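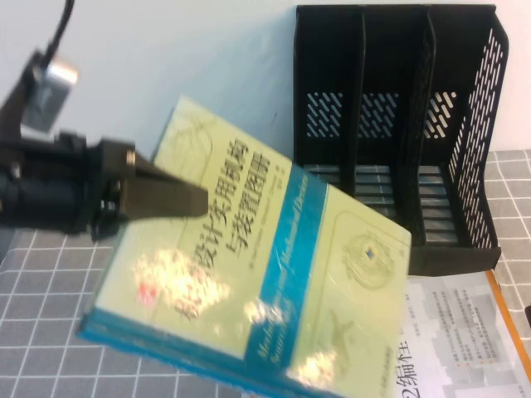
Sunday, September 30, 2018

So I finally tackled the desk. I've been threatening to do it since June, when I lost a library card, two stamps and a birthday card for my aunt in the same heap of paper, and all three are still missing as I type this. Three months of saying "next weekend" and then this morning it was raining and I'd run out of other things to be lazy about.

The turning point was the magazine file. It's a plain black plastic one with three compartments and rows of slanted slots along the back, and I bought it online from Ornum for what I thought was a very fair price until they added the postage. I'd been using shoeboxes before. Shoeboxes are fine until you stack them, and then whatever you want is in the bottom one, every single time.

My system (I have a system now!) goes like this. First compartment is anything that needs doing: bills, forms, the letter from the dentist. Second is things I'm reading or pretending to read. Third is manuals and instructions, which used to live in a kitchen drawer with the takeaway menus and the string. I had 159 bits of paper in that drawer. I know because I counted them on to the carpet with a cup of tea beside me, feeling like a bank clerk, and 100 of them went straight in the recycling. There was a guarantee for a kettle I don't remember owning.

The big problem is the hardbacks. Magazines and thin paperbacks slot in beautifully, but I've got a few proper lumps of books and they hog a whole compartment and then nothing else will go in beside them. The worst culprit is the Chinese edition of the Mechanisms and Mechanical Devices Sourcebook, the thick one with the pale yellowy-green cover and the bright blue spine. I'm very fond of it. I like the faint drawings of mechanical parts all over the front, and I'm using it to practise my reading, very slowly, with a dictionary on one side and biscuits on the other. My Chinese is still at the stage where I can order soup, so linkages are a bit ambitious, but the diagrams do a lot of the work for you. I'm on page 154 if you count looking at the pictures — and I do.

I asked Sixten Wikström, who sits next to me at evening class, where he keeps his big books, and he said "on the floor", so that was no use to anyone.

For now the heavy ones are staying flat on the table, and the file gets the light stuff. I did look at a Carnano bookend set, but they want £8 for the pair and I'm not convinced they'd hold up anything fatter than a notebook. If you've got some and they're any good, do tell me in the comments and I'll stop being mean about it.

One more tip if you're doing yours: wipe the table before you put anything back. I didn't, and had to take the lot off again when I found a sticky patch of marmalade right in the middle. Shiny covers wipe clean, luckily. My notebook was less fortunate.

Next weekend is the cupboard under the stairs. Or possibly the one after.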